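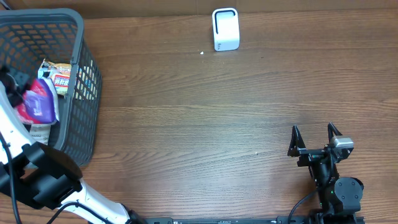 grillthorpe-votes

Recorded votes of Grillthorpe Town Council, typed up from the minutes. One row per recorded vote, plus a second file with how each councillor went. README is a bit of a rush job, will tidy when there's time. Last proper update May 15, 2022.

Maintained by So-yul Yeon. Most of the early typing by Etenesh Ambaye. Checking by Selamawit Tamiru.

What's in it

569 recorded votes from 53 full council meetings. 20 seats on the council, so in theory 20 lines per vote in the second file, in practice fewer, see "Absences" below.

votes.csv - the votes themselves
members.csv - who voted which way
people.csv - councillors, ward, dates in office, group
meetings.csv - date, place, whether it was an ordinary or extraordinary meeting
notes.txt - oddities, in no order

Plain comma separated, UTF-8, header row on all of them. Dates are year-month-day. If your spreadsheet turns them into something else that's the spreadsheet.

What counts as a recorded vote

Only the ones where names were taken. Grillthorpe does most of its business on a show of hands and the minutes then just say "carried" or "agreed". Those are not here. A named vote happens when a councillor asks for one before the question is put, or when standing orders say so (budget, precept, borrowing). So the set leans heavily towards things people were cross about. Please don't work out "how often does the council agree" from this, you'll get a silly number.

Votes where the minutes give totals but no names: left out of members.csv, kept in votes.csv with names_taken = n. Usually because somebody asked for a named vote and the clerk wrote down the totals only. Annoying.

Columns, votes.csv

vote_id - ours, not the council's. Never reused.
meeting_id - matches meetings.csv
item_no - agenda item as printed. Can be "7(b)" or "late item", so treat as text.
title - short title, ours
motion_text - as minuted, spelling and all
mover, seconder - ids from people.csv, blank if not minuted
is_amendment - y or n
parent_vote - for amendments, the vote_id of the main motion if that also went to a named vote. Blank if it didn't.
for, against, abstain - totals as announced
result - carried, lost, or tied_cast (tied and the chair used the casting vote)
names_taken - y or n
topic - see further down
source_page - page in the printed minutes

Columns, members.csv

vote_id, person_id, position. Position is one of for, against, abstain, absent, left_room, declared. "declared" means they declared an interest and took no part. "left_room" means they were minuted as out at the time without a declaration. Keep them seperate if you can, they mean different things and councillors get very upset when you mix them up.

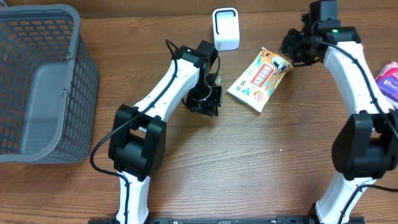

Absences

Apologies sent in = absent. No apologies and not in the attendance list = also absent. There's no column for which. Was going to add one, the minutes are too patchy.

Vacant seats get no line at all. So if a vote only has 19 lines, look in people.csv for a resignation before writing to us. Late arrivals: minuted with an item number if you're lucky. Where the minutes say only "Cllr arrived during the meeting" we've gone by the first vote with their name in it.

Wards and groups

2 wards, Plaltar and Hailu. Plaltar is the older side of town down to the river, Hailu is everything past the bypass. The boundary moved once in the period covered and a few streets changed side, councillors kept their seats until the next election, so ward in people.csv is the ward they were elected for. No addresses, don't ask.

Group is what they were sitting as at the time of the vote, going by the minutes. Someone who changed group has more than one row in people.csv with different from and to dates. Join on person_id AND the date. If you join on person_id only you'll get duplicate rows and odd totals. This is the most common mistake, including by me.

Independents: two kinds. "Independent" means no group. "Independent Group" means a group that happens to be called that, had a leader and everything. The minutes are sloppy about this. Tsegereda Mersha went back through the group notices and sorted most of them.

Topics

Done by hand, one topic per vote, from a short list:

budget
planning
roads_parking
parks
markets
buildings
staffing
procedure
motions_other

One topic each is crude. The car park sale could be budget, roads_parking or buildings, ended up in buildings. The market charges row ran over several meetings and is all under markets even where the actual vote was on moving the item up the agenda. Two of us did the coding separately for the first half then compared, second half was one person. Disagreements were mostly procedure against everything else. Treat topic as a rough guide, if it matters for what you're doing read motion_text.

Planning note: the town council is only consulted on planning, it doesn't decide. So a "carried" objection means the council agreed to object and nothing more. Has been misreported in the local press more than once.

How it was made

Minutes are printed, signed and bound. Later ones are also put out as PDFs from Tovico, the agenda system the clerk's office uses. For the PDFs we had a script pull the text and then corrected by hand. For the bound ones it was typed straight in. Either way each vote was read against the signed copy by a second person, and totals in votes.csv checked against the count of names in members.csv.

Where the two don't match we have NOT fixed it. The announced total stays as announced and the names stay as minuted, and there's a line in notes.txt. The announced total is what has legal effect, so don't "correct" it.
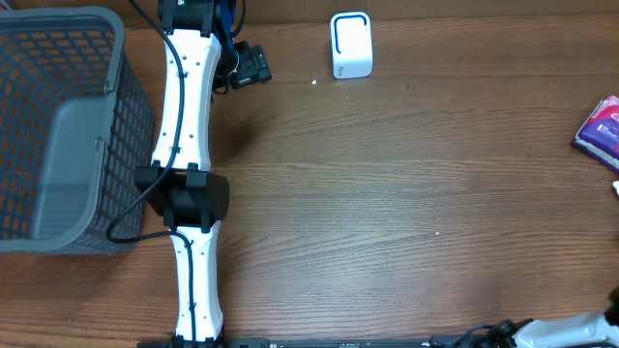 Grey plastic basket at the left of a wooden table.

Known problems

- One extraordinary meeting has no signed minutes that anyone can find. Draft used. Flagged in meetings.csv as draft = y.
- Two councillors shared a surname and an initial for one term. The minutes tell them apart about half the time, we used ward where the debate made it clear. The rest are marked unsure = y in members.csv.
- Amendments to amendments. There are a few. parent_vote points to the amendment above, not to the main motion, so follow the chain.
- Withdrawn motions aren't in, no vote was taken.
- Abstentions. For a while the clerk minuted "did not vote" and "abstained" as different things, later on only "abstained". Both are abstain here. Original wording is in notes.txt for the early ones.
- Confidential items. The vote is public but the motion text isn't always. motion_text says "exempt" and title is kept vague.
- Budget amendments voted on as a block are one row, as they were put as one question, even if the block has a dozen lines of spending in it.
- source_page is wrong by a page or so in one volume where the binder repeated a page number.

Things not to do with it

Attendance league tables. Named votes are a small slice of meetings and a councillor who left before item 9 looks absent for the whole evening. The council's own attendance return is better for that.

Loyalty scores. You can, people have, but most groups here don't whip outside the budget and the numbers come out looking more dramatic than the meetings were.

Guessing why someone abstained. Not in the minutes, not in here.

Licence and credit

Free to use, copy, change, sell if you can find a buyer. Please say where it came from and which version. "Grillthorpe votes, compiled by So-yul Yeon and others" is fine. The minutes themselves are the council's and have their own terms. This is not a council publication and they haven't checked it, although the clerk's office were very decent about letting people sit and read the bound volumes.

Corrections

Send the vote_id, what it says, what it should say, and the page of the minutes. Without the page it goes to the bottom of the pile. Asnakech Hailu looks after corrections (no relation to the ward, gets asked). Councillors are welcome to send corrections same as anybody, but we need a page in the minutes from them as well. "I wouldn't have voted for that" isn't a correction.

If the minutes themselves were later amended by the council, tell us which meeting approved the amendment. We change the row and put the old value in notes.txt.

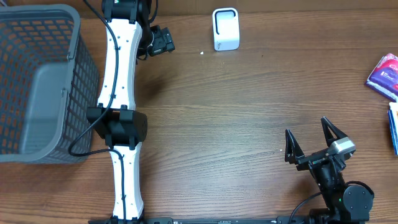

Can I use this to find out how my own councillor voted on the precept?
Filter votes.csv to topic = budget, search title for "precept", then look up the vote_id in members.csv with their person_id. Every precept vote in the period had names taken.

Why are there gaps in vote_id?
Rows taken out after checking. Mostly shows of hands that had got in by mistake. The numbers aren't filled in again so old links don't point at the wrong vote.

Do you cover the district or the county?
Town only. Several people sit on more than one council, but their votes elsewhere aren't in here and people.csv doesn't say who they are.

Can I have it as one big table?
There's a join script in the scripts folder, handles the group dates properly. Output is long, one line per person per vote.

Changes

Latest: later meetings added, group dates redone, unsure flag added to members.csv. Topic "licensing" dropped, hardly anything in it, rows moved to motions_other.

Before that: casting votes split out from ordinary carried. Fixed a bad sort that had shuffled seconders in one meeting, sorry to all involved.

To do: June meetings once the minutes are signed. Column for who asked for the named vote, where its given. Proper list of abbreviations used in notes.txt, at the moment you have to guess "AOB", "SO" and "c/f" for yourself (any other business, standing order, carried forward).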